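Taking Apart and Sorting Old Office Desktops
Project report, Hardware Maintenance course
Students: Lợi Văn, Benvinda Vilela
20 March 2025

1. Purpose
The school received old desktop computers from the company Tendell. Our task was to open them, learn the name and place of every part, and decide which parts can be used again. The disks were the most important part of the work, because they can still have data of the company on them.

2. Preparation
Before we opened the first case, we read the service notes from our teacher and made a list of parts in a spreadsheet. We gave the list the name Fakwood. Each part gets a number, a condition (good, unclear, broken) and a shelf. At the end of the project the list had 123 lines. Lợi Văn wrote the numbers on stickers and Benvinda Vilela typed them in the list.
We also prepared three boxes: one for disks, one for memory, and one for cables and small screws. The box for screws was too small and we changed it after two days.

3. Order of work
We used the same order for every computer:
Disconnect the power cable and press the power button for a few seconds.
Lay the case on its side and remove the side panel.
Write down the disk model before any cable is touched.
Disconnect the data cable and the power cable from the disk.
Release the blue latch on the drive cage and pull out the disk in its caddy.
Take out the memory and the expansion card.
Take out the processor last, and only if the socket is not damaged.
In our first plan the processor was before the memory. We changed this, as there was little space for the hands – the wires from the power supply lie over the board and must be held to the side.

4. The disk and the open case
The caddy is blue plastic and goes around the sides of the disk. It stays on the disk until the label is copied to the list. 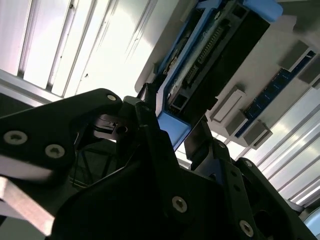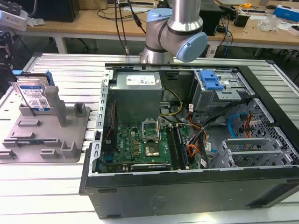
5. Results
From all computers together we sorted 109 parts as good. The other parts are unclear or broken, and they wait for a second test in June. All disks were given to the company Wetora for erasing, and we have a signed paper for this.
The most common damage was bent pins in the processor socket. Two memory modules had different speeds in the same computer, which we did not expect.

6. Problems and what we would change
Some stickers fell off from the metal surfaces. Next time we would use the Tạ labels from the electronics room, they hold better. We also lost time with the spreadsheet, as both of us sometimes gave the same number to different parts. One person should give all the numbers.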